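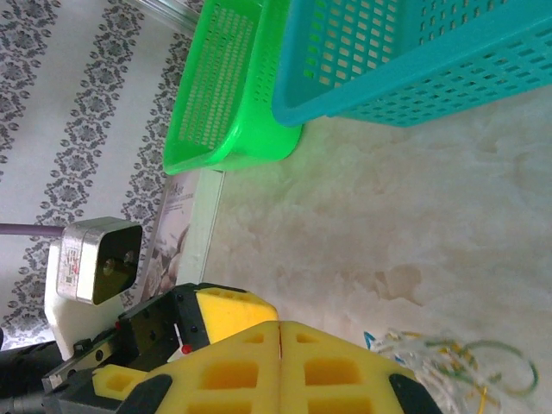 Two plastic baskets on the floor, by the patterned wall.

Thursday

Up before six. Rain had stopped but the gutter over the back door was still dripping, so I left the ladder where it was and drove out to Namlow to look at the seed potatoes. They want 30 for the big sack now. I bought the small one and a roll of twine.

Stopped at Kadlec on the way back for the mower belt. Wrong size again. The man at the counter wrote the part number on my hand and said to try Monday.

Dug the far bed after lunch, 2 hours, and got as far as the old rhubarb. The ground is heavy down that end and my back let me know it. Put in two rows of onions and a short row of the Plumel peas, which are old seed and may not do anything. Moved the cold frame against the fence where it gets more sun.

Eggs for supper. Read 50 pages of the library book and didn't like any of the people in it. Knee sore on the stairs. Need to call about the gutter tomorrow, and find the other glove.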